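# Notes for the open day talk

Pramila Garg. Slot is 25 minutes plus questions. Slides are thin on purpose, so most of it is in here. Slow down in the second section, I rushed it in rehearsal.

---

**Opening (2 min)**

Thank the hosts. They let me in, they answered most of what I asked, and they knew beforehand that I write unfriendly things about demonstrations. Say that warmly and mean it.

I went to the Sulier open day in August with a notebook and a return ticket. Sulier makes the software. The arms come from Gralwood, and so do the hands. The building is in Aoun Yard, behind the tile warehouse, and if you go next time, park on the street, the yard fills up.

What I was invited to see: a robot that "handles everyday objects in everyday places." That sentence is on the invitation card. Read it out slowly. Ask the room to write down what they think it promises. Give them half a minute.

(If they're quiet, offer mine: I wrote "my kitchen.")

**The tour (4 min)**

You get a badge and a paper cup of coffee and then you walk past a wall of screens. I'd skip the wall. It shows curves going up, and when I asked what was on the vertical axis the guide had to go and find somebody.

After that comes the demo hall. Two stations. One has an arm on a stand that packs small boxes. The other is a table where people pick things up with a hand-held gripper, and those recordings get used to train the arm. The second station had hardly any visitors. Everyone was crowded around the arm, because the arm moves by itself and the other thing is a person at a table.

I stood at the table for most of the afternoon. My whole talk comes out of that choice, so tell them.

**The number (5 min)**

SLIDE: 414

This was on the banner over the arm. "414 successful grasps." Big type, nothing under it.

Leave it up. Let them look at it.

Then ask: out of what? I asked the presenter that. He told me 600 attempts, and to his credit he didn't hesitate. So that's 69 percent. A bit more than two out of three. I would be glad of that from a student project. I'd be less glad of it from something that unloads my dishwasher.

Next question, which took longer: what counts as a grasp? The answer was that the object leaves the surface. It doesn't have to arrive anywhere. If it goes up and then drops, it counts. I asked him to repeat it and he did, patiently.

I'm not accusing anybody of lying. The definition is in their handout, page four, in a footnote. But the banner was three yards wide and the footnote wasn't.

Third question: which objects? Boxes, mostly, and all from the same supplier, Brestora, who also had a stand by the door. Matte cardboard, square corners, empty. I asked if they'd try my keys. They were polite about it. "That's outside today's set."

PAUSE. Drink water. This is where I talked too fast.

**The table (6 min)**

Now the part I care about. Tell it as a story, skip the slide text.

A recording starts with the hand-held gripper open. You squeeze, the fingers close on the thing, you carry it, you open again. The person doing it that afternoon was quick and tidy, and I asked how long before she stopped thinking about it. She said the second day. Then she said her wrist had opinions about the fourth day. I liked her a lot.

She let me try. My first go, I came in too steep and pushed the object away from me. My second go I got it by one corner. The recordings of those are presumably sitting on a disk, and I hope they're labeled as bad ones. I asked whether they would be. "Somebody goes through them." I asked who. She laughed and pointed at herself.
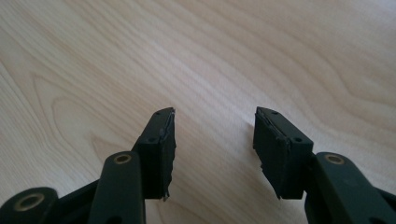 What I kept asking about was wear. A rubbery pad grips because it gives a little and because there's enough of it. Once the edge is torn, the contact patch changes shape. A smooth box may not care. A pen might sit in a notch, or roll out of one. So a recording made with a fresh pad and a recording made with a ragged pad are two different lessons, even when the video of them looks alike to you and me.

I asked when pads get changed. The first person said "when they need it." The second person said every 200 recordings. The third, who was the one with the screwdriver, said that 200 was the plan. I wrote all three down and I'll show you the page if you want, my handwriting is bad but it's there.

Then I asked whether the change is logged. Meaning, could someone a year from now open recording number 300 and find out what state the pads were in? No. There's a date and an operator code. Pads aren't in it.

Let that one sit too.

Someone in the audience will say this is nitpicking. They may be right. A friend who builds these things told me that a bit of variety in the hardware can help, the model learns to cope with scruffy fingers. Fine. I'm happy to believe it. But then show me the comparison. If scruffy is good for you, you ought to know how scruffy you are, and for that you need the log.

And the surface. Same pale wood under every trial I watched at that table. Nice bright even light. I looked at my own counter when I got home: crumbs, a wet ring from a mug, a dark spot where somebody once put down a hot pan. I'm not asking for a robot that can handle my counter this year. I'm asking what the word "everyday" is doing on the card.

**What was good (3 min)**

Don't skip this when short of time. Cut the tour instead.

- The hand-held tool is a clever idea. You get a person's judgment about where to grab, without having to drive a whole arm around with a joystick. I tried the joystick too, at a different place, and I was hopeless.
- It's cheap next to an arm. They wouldn't tell me the price, but they let visitors handle it, which says something.
- The people at the stations answered straight. The trouble was all in the printed material.
- They ran the arm live. It missed twice while I was watching and nobody cut the feed or made a joke to cover it. The arm just went back and tried again. I've been to demos where you only get the film.

I went in expecting to dislike it more than I did. Say so.

**How to go to an open day (4 min)**

SLIDE: the list. Read the questions out, they work better spoken.

1. Out of how many?
2. What did you count as working?
3. Who picked the objects, and can I bring one?
4. What gets replaced, and how often, and is it written down?
5. Can I stay for the next hour?

Number five is the one that gets you the most. Demos are built for people who stay ten minutes. By the second hour the presenters are tired and friendlier and you see somebody get the toolbox out. Around then I also found the better biscuits, which were behind the Brestora stand.

On number three: bring something dull. I take a teaspoon and a half-used roll of tape. If you bring a raw egg they'll think you're there to make trouble, and you'll get an answer fit for a troublemaker.

On number four, expect a blank look from whoever is nearest the banner. Walk over to whoever is nearest the screws.

**Since the visit (1 min)**

I sent Sulier my notes and offered to fix anything I'd got wrong. They corrected one point, the supplier of the hands (I'd had it down as Sulier themselves). They said nothing about the banner. They did say a field for pad changes is "under discussion." I've asked for a look at the new form if it gets made. No reply as of 7 Mar 2025, so if anyone from Sulier is in the room, hello, I'm still interested.

**Likely questions**

*Would I buy one?* One what? There's nothing for sale. Keep it short.

*Is 69 percent bad?* Depends on the job and on what a miss costs. A dropped empty box costs nothing. Don't get pulled into comparing it with other firms, I haven't checked their counting either.

*Did I pick on a small company?* Perhaps. They're the ones who opened the door. I'd do the same write-up on a large one if a large one let me stand at the table that long.

*Do I have the handout?* Two copies, on the side table, please bring them back. The footnote is on page four.

Clicker is in the blue pouch. Give the badge back at the desk.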